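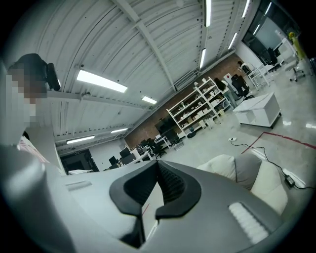

Anneke Devberg
Senior Lecturer in Retail and Household Studies, Loltport College

Chapter 2
Why We Buy What We Buy

Think back to the last thing you brought home that you had no plan to buy. It might have been a jar of something, a pair of socks, or a plant that is now dropping its leaves on your windowsill. I have been asking my students about purchases like these for a good many years, and I have yet to meet anyone who had to think very long before coming up with one. My own was a cheese grater, bought in January in a kitchen shop in Kulen, when I already had a perfectly good grater in the drawer at home.

In Chapter 1 we looked at households as if they made their choices with a pencil and a sheet of paper, weighing price against need and settling on the best bargain. That picture is useful, and we will come back to it often. But it leaves out a great deal of what goes on between the front door of a shop and the cash register, and that stretch of floor is where we will be spending most of this chapter.

Let's begin with habit. Most weekly shopping is repeat shopping - the same bread, the same soap, the same brand of tea our parents kept in the cupboard. Habit saves us effort, and there is nothing foolish about it. A person who compared every loaf on the shelf would never get home for supper! Shopkeepers know this very well, and they take care over moving a familiar product, knowing that a customer who has to hunt for the usual thing may well pick up something else along the way. 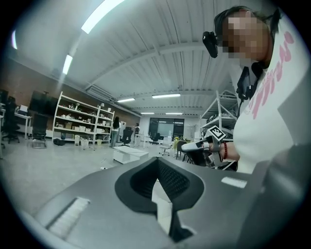 38

Next comes the matter of price, and here things get more interesting than you might expect. Suppose a coat in the Krishnan department store is marked at 132 dollars, with that figure crossed out and 100 written beside it. Has the shopper saved 32 dollars? In one sense, yes. But suppose the same coat had hung there all season at a plain 100, with no crossed-out figure anywhere near it. Many of us would have walked right past. The first number gives us something to measure the second one against, and we call it a reference price. You will meet the term again in Section 2.3, where we work through it more slowly, so don't worry if it feels a little slippery for now.

Finally, we will turn to the company we keep. We buy differently with a friend beside us, and differently again with a tired child in the cart.

Before you read on, find a recent grocery receipt and keep it near you. Mark each item you had meant to buy before you left the house, and leave the others blank. We will use your marks in the first exercise.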